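Skirneck Opens Drop-Off Site for Old Computers Ahead of July Landfill Rule

March 29, 2023

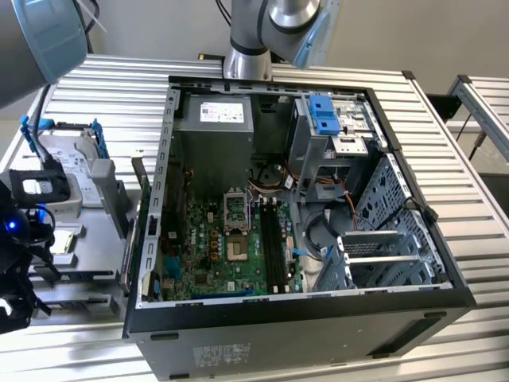
Skirneck will begin accepting discarded computers and office electronics at its Igwe Road transfer station next week, three months before a county rule bars the same items from household trash. The site will take desktop computers, laptops, printers, keyboards, routers and flat-panel monitors from residents at no charge. Businesses will pay by weight. Under the contract approved this month, sorting will be handled by Drustetent, a materials recovery firm that already processes scrap metal for the county. Desktop towers are the simplest items on the list to sort. With the side panel off and the case laid flat, the power supply, the circuit board, the cables and the sheet-metal framing can all be reached from one side, and each goes to a separate bin. Laptops take longer, mainly on account of glued batteries.

The county rule takes effect in July. It applies to any device with a circuit board larger than a postcard, and to all devices containing a rechargeable battery, regardless of size. Haulers will be allowed to leave a cart at the curb if a covered item is visible in it. A first violation brings a written notice. Later violations carry a fee of $16 per item, added to the quarterly refuse bill.

The county estimates that Skirneck households throw away 91 tons of covered electronics a year. Most of that now goes to the regional landfill, where electronics are not separated from other waste. The new contract sets a minimum recovery rate by weight, to be checked every quarter against scale tickets from the transfer station and from Drustetent's plant. Material that cannot be recovered must be reported by category.

Steel and aluminum will go to the firm's existing scrap buyers. Circuit boards will be shipped to the Silik smelter, which recovers copper and small amounts of precious metals. Boards must be packed dry and free of batteries, including the coin cells used to keep a computer's clock running. Power supplies will be shipped unopened, as the capacitors inside can hold a charge after the unit is unplugged. Plastic housings will be baled by color and type where markings allow. Mixed plastics have no current buyer and will be stored for up to a year.

The contract does not cover data destruction for residents. Hard drives and solid-state drives received inside a computer will be shredded, but no certificate will be issued. The county advises residents to back up and erase drives before drop-off, or to remove them and keep them. Businesses that need a certificate can request one for an added fee when they schedule a delivery.

Tube televisions and tube monitors will not be accepted at the Igwe Road site. They require separate handling for leaded glass and will continue to be collected at the county's hazardous waste events. Refrigerators, air conditioners and microwave ovens are also excluded.

The station will store up to 2,000 units at a time under cover. If that limit is reached, drop-offs will pause until the next truck leaves. Loads of more than 10 items from a single household will need an appointment, which can be made through the county solid waste office. Proof of residence is required at the gate. Electronics must be kept separate from other trash and unloaded by the driver at the second bay, past the scale house.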